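How I Take Stats at a Footy Game With a Pencil and One Sheet of Paper

I started keeping stats for the Clumbridge women's side in May, after our old spreadsheet ate a whole half of handball numbers. Since then I've gone back to paper, and I'm never leaving it again! If your local club needs somebody on the boundary with a clipboard, this is how I do it.

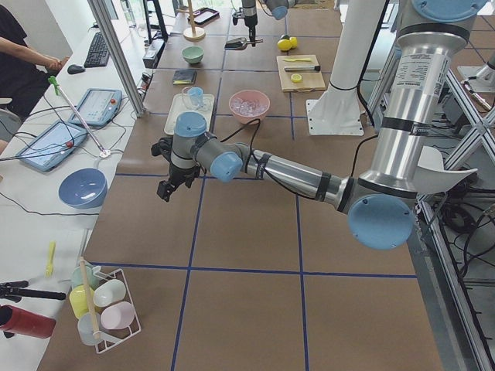
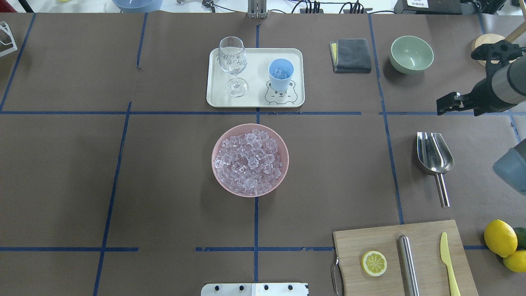 Blue tape on brown paper, in both photos.

First, draw your sheet before you leave home. Turn the page sideways and put the jumper numbers down the left edge, lowest to highest. Don't write names. You will not have time to read "Ní Mhurchú" in the middle of a scramble, but you can find a 7 without thinking.

Across the top, make your columns. I use kicks, handballs, marks, tackles and clearances, and I leave a fat column at the end for anything weird. Beginners always want more (I had hit-outs, spoils, one-percenters, the works) and then miss half the tackles because they're hunting for the right box. Start small. You can add a column next month.

Now split each box into four little quarters, one per term. It's fiddly, but your coach is going to ask who went quiet after halftime, and you'll have the answer right there.

During play, use plain tally marks and call things out loud under your breath. "Seven, kick. Twelve, mark." It feels silly for one quarter and then you stop noticing. If you can get a second person, have them watch and call while you write with your head down. Two people with one sheet beat two people with two sheets, in my experience, and you won't spend the drive home arguing over whose count is right.

Clearances are the tricky one. I only give it to the player who gets the ball clear of the stoppage, and if it pops straight back in, no one gets it. Your league may word it differently, so ask before round one and stick with it all season.

At each break, add up your kicks and handballs in pen next to the tallies. Do it right then, while you can still remember that the smudge beside 22 was a handball.

When you get home, type it up the same night. I use Zinley because it's what the club has, but any spreadsheet will do. Keep the paper, too. Mine go in a shoebox, and when Kungate questioned our tackle count I had the sheet out in a minute.

Bring two pencils and a plastic sleeve for rain.

Posted June 2, 2026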